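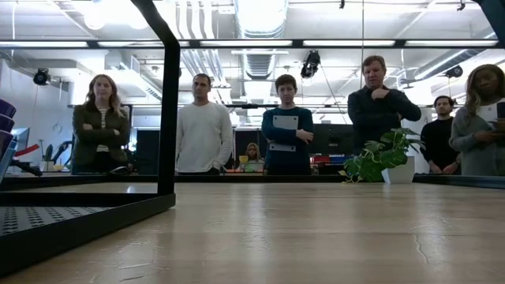
Sell the car first and figure out the bus later, somebody told me under my last post, or you'll keep driving it forever. I did the opposite and I still kind of think they were right.

So, a thread on going car-free in a town that was not built for it! I live in Radgate, I work in Lorard, and that's 14 miles each way with a river in the middle.

The car was old and I loved it and it ate money. In June the shop wanted $2,320 for the transmission (plus a wheel bearing they'd "keep an eye on"). I sat in their waiting room drinking terrible coffee and looked up the bus schedule on my phone.

The Lorard bus is fine. It runs every half hour in the morning, it has heat, and the seats are that scratchy carpet stuff from my childhood. My problem was the connection. I take two buses, and the second one leaves from across a four-lane road with the slowest walk signal in the county.

I missed that second bus so many times the first week. Just stood there and watched it go, waving like a fool.

What fixed it was getting off one stop early. The early stop is on the right side of the road! You walk up past the tire place, and there's the second bus, sitting there with its doors open. The trip planner won't show you this. A woman with a huge tote bag got off there every morning and I finally followed her.

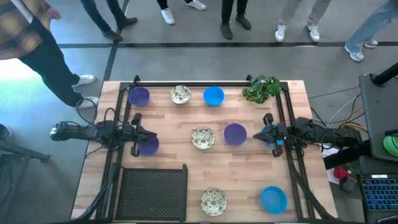
**Chu**

OK, back, had to go eat something. Money stuff, because a few of you asked.

I sold the car as-is for nearly $700. The guy brought a trailer and cash and was in my driveway less time than it takes to order a pizza. I was a little sad about it and then I had a sandwich.

I kept telling people I'd save a fortune. I'm saving some. Insurance is gone, gas is gone, but I've also taken more rides home from the grocery store than I want to admit, and those add up fast if you buy the big cat litter.

Groceries are the thing I had to relearn from scratch. I used to do one giant trip. Now I do a bunch of small ones, and the store by the Brillau stop is tiny and has exactly one kind of mustard. I eat more soup than I used to. I also throw out a lot less lettuce.

Evenings are harder than mornings, by the way. Last bus back to Radgate is early enough that I've left two birthday dinners before the cake. If the county wants my opinion (they had a comment form, so I gave it to them at length) — one late bus. Just one. I'd ride it all the time. 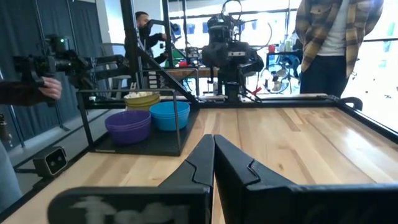
And what happens when it snows, a reply just asked, do you simply not go to work?

Fair! I haven't done a winter yet, so ask me again in February. The plan is boots at my desk, real shoes in the bottom drawer, and texting my boss early if the bridge closes. The bridge closed for cars too last year, so I'd have been stuck either way.

Things I carry now that I never used to: a hat, a snack, a phone charger, a paperback, and one of those bags that folds up into its own pocket. The paperback has been the nice surprise. I've read more since summer than in the whole year before it, mostly mysteries with boats in them.

Do I miss driving? On Sunday-ish errands, yeah, a lot. Garden center, the dump, anything with a couch involved. I don't miss parking in Lorard even a tiny bit.

If you ride the Lorard line and know whether the holiday schedule is up yet, please tell me. The link on the county site goes to last year's.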